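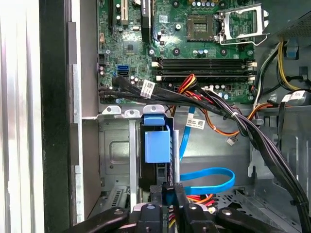
Four memory slots and the open socket, with the Girker fingers at the bottom.

Reading time: 2 minutes

Our robotics club bought the Girker gripper for the student project of this year, which is to teach an arm to work inside old desktop computers. I am the one who writes the club reviews, so I used it for 7 weeks before giving my opinion.

The kit comes from Dovon and it was ordered through the Dunleavy shop. Assembly took us one evening. The manual is clear, but the drawing for the wrist plate is printed too small and we fitted it the wrong way first.

The wrist camera is the part I like most. From there you see the fingers and the work together, and for learning this is a big help. The colour is good also – a blue drive handle is easy to find between grey metal and black cables. 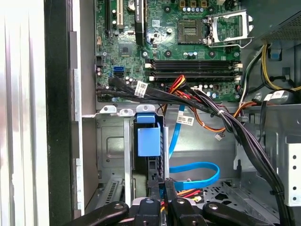

Is it suitable for beginners?
With a patient mentor it is fine from year 8, but the software setup should be done before the class.

The weak side is cables. The fingers are quite wide for a crowded case, and our students must plan each approach carefully so they do not catch a wire. At the Takutier competition in May the task has a time limit, so we practise this a lot. I would be happy to pay a bit more for a narrow pair of fingers, which Dovon does not offer at the moment. 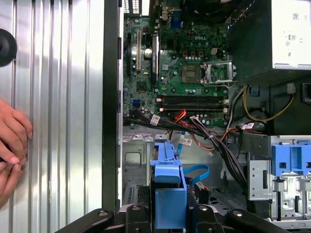
At the blue caddy handle, with the case on its side.

Support answered my email in 2 days and was polite. For a school club I can recommend it, and I give it 4 stars. We will keep the old gripper as a spare until the competition is finished.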